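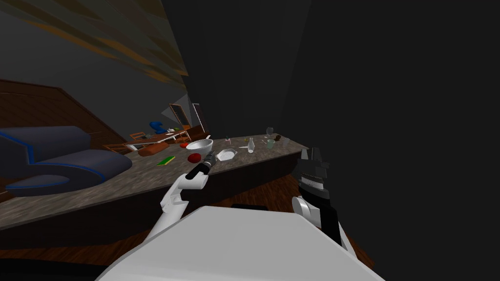

Figure 6.1 A simulated kitchen counter, with the left gripper beside the larger of two apples.

Chapter 6
Gathering Examples

A learning system knows what it has been shown, and it has usually been shown too little. Chapter 5 assumed a tidy pile of examples had arrived from somewhere. In this chapter we go and fetch them, which takes longer and has fewer equations.

Our running case is Foranari, a simulated kitchen set of 3,853 episodes. Each episode pairs what the robot saw with what its arms were told to do. The first 100 were thrown away — the clocks on the two streams disagreed, and the robot appeared to be acting on rumours.
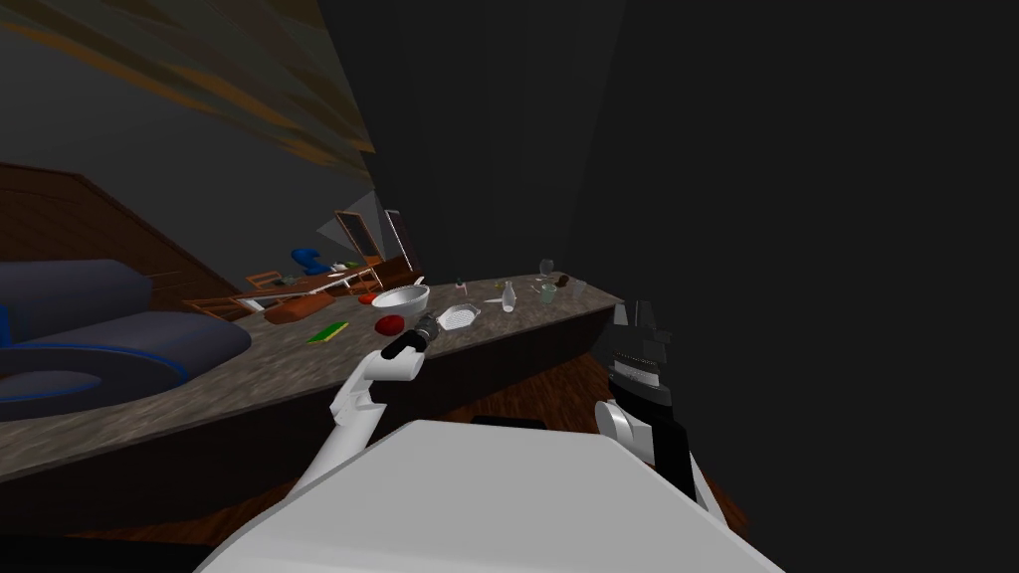 Chepkoech Mbwambo
Lecturer in Robot Learning

Simulation is cheap, and glasses broken in it need no sweeping up. It will also let you record the same reach 487 times and call the result a dataset. Variety has to be put in by hand: move the apple, swap the dish, start the arm somewhere awkward.

Section 6.1 deals with choosing tasks and 6.2 with demonstrators, who get bored. Keep the failed attempts until you have read 6.3.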